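Tuvine Butcher Block Oil - FAQ

How much do I need?
One can does 70 square feet, 2 coats. Wipe off what doesnt soak in. 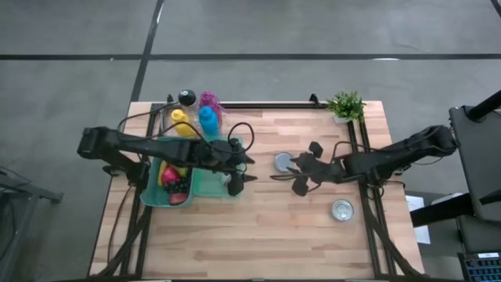 Can I put it over varnish?
No. Sand first. Bare wood only.

Food safe?
Yes once cured. Give it the full time on the can, pls.

Small crack in my top, oil or fill?
Hairline, just oil. Wider, fill frist, then oil.
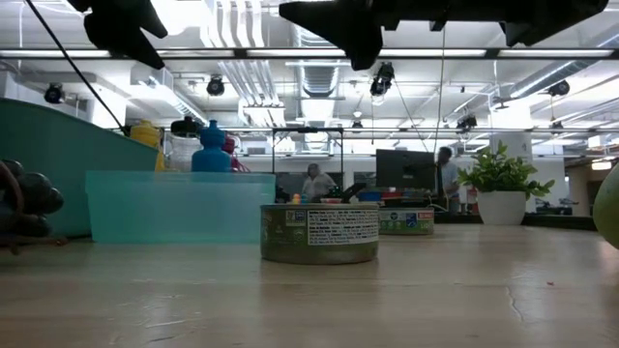

Benedikt Camenzind

Do you ship?
Yes, flat rate. Orders over $51 ship free. Pickup at the Hosum shop, ring the side bell.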